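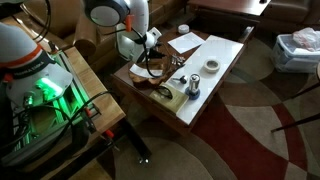
Njoroge Ndung'u는 시연이 끝난 뒤 설문지 뒷면에, 로봇보다 로봇 옆에서 숨을 참고 있는 연구원들이 더 볼만했다고 적었다. 이 의견은 사전에 마련한 코딩 항목 어디에도 들어맞지 않아 '기타'로 분류되었고, '기타'는 결국 이 연구에서 가장 큰 범주가 되었다.

홈 > 논문 > 사람-로봇 상호작용 > 4. 현장 공개 시연
인쇄하기 | 이메일로 보내기

4.2 공개 시연의 진행과 관람객 반응

공개 행사는 11월에 열렸다. 관람객은 58명이었고, 한 조의 관람 시간은 12분으로 정했다. 이 시간은 예비 시연에서 관람객이 휴대전화를 꺼내기 직전까지 걸린 시간을 기준으로 삼은 것이다. 안내는 Analyn Maglaya가, 기록은 Marcelino Rivas가 맡았다. 조작 담당자에게는 관람객의 질문에 답하지 말라는 지침을 주었으나 첫 조부터 지켜지지 않았다.

시연 공간은 소파와 커피 테이블이 있는 거실 형태였다. 작업대를 실험실 표준 책상으로 통일하자는 심사 의견이 초기 계획서에 붙어 있었지만, 가정용 물체를 다룬다는 연구가 가정에 있을 법한 탁자를 피하는 것도 이상한 일이어서 받아들이지 않았다. 마스킹 테이프처럼 어느 집 서랍에나 있는 물건이 탁자에 올랐다. 관람객은 이런 물건 앞에서 로봇에게 훨씬 엄격해졌다. 산업용 부품을 다루는 영상에는 고개를 끄덕이던 사람도, 자기가 매일 쓰는 물건 앞에서는 곧바로 심사위원이 되었다.

발화 기록은 모두 2,067건이다. 가장 자주 나온 질문은 "이거 지금 움직이는 거예요?"였다. 연구진이 기대한 파지 전략에 관한 질문은 한 조에서만 나왔는데, 질문자 Ramiro Goicoechea는 다른 연구실 소속으로 밝혀져 분석에서 제외하였다. 로봇 손이 물체 가까이에서 머무는 동안에는 발화가 뚜렷이 줄었고, 손이 물러나면 다시 늘었다. 우리는 이를 '접근 침묵'이라 부르기로 했다. 이름을 붙이고 나니 제법 현상처럼 보인다.

그림 3. 커피 테이블 위로 내려온 흰색 로봇 팔과 검은색 다지 로봇 손. 손가락을 편 손 아래쪽에 회색 계산기가 놓여 있다. 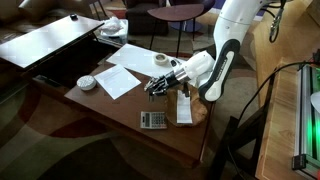
접근 침묵의 길이는 조마다 달랐다. 어린이가 포함된 조에서는 거의 나타나지 않았으며, 대신 로봇을 응원하는 발화가 그 자리를 채웠다. 성인만으로 구성된 조에서는 침묵이 길었고, 끝난 뒤의 첫 발화는 대개 가격에 관한 것이었다. 가격을 들은 관람객은 다시 침묵했으나 이는 접근 침묵으로 집계하지 않았다.

사후 설문에서는 '집에 두고 싶은 정도'를 100점 척도로 물었다. 문항이 모호하다는 지적을 여러 차례 받았다. 한 응답자는 점수 칸에 "어느 방에?"라고 되물었고, 다른 응답자는 칸을 비우고 배우자의 동의가 필요하다고 썼다. 후속 연구에서는 방을 지정할 예정이다. 배우자 변인의 통제 방안은 아직 찾지 못했다.

독자 의견 (3)

Carmela Lorente
접근 침묵은 우리 쪽 공개 행사에서도 겪었습니다. 다만 우리는 음향 장비가 꺼진 줄 알고 껐다 켰습니다.

지나가던 대학원생
'조작 담당자는 답하지 않는다'는 지침, 저희도 넣었다가 뺐습니다. 관람객이 담당자까지 로봇인 줄 알더라고요.

M. R.
기록 담당자입니다. 2,067건 중 상당수는 "아이고"입니다. 전사본이 필요하신 분은 교신저자에게 연락 바랍니다.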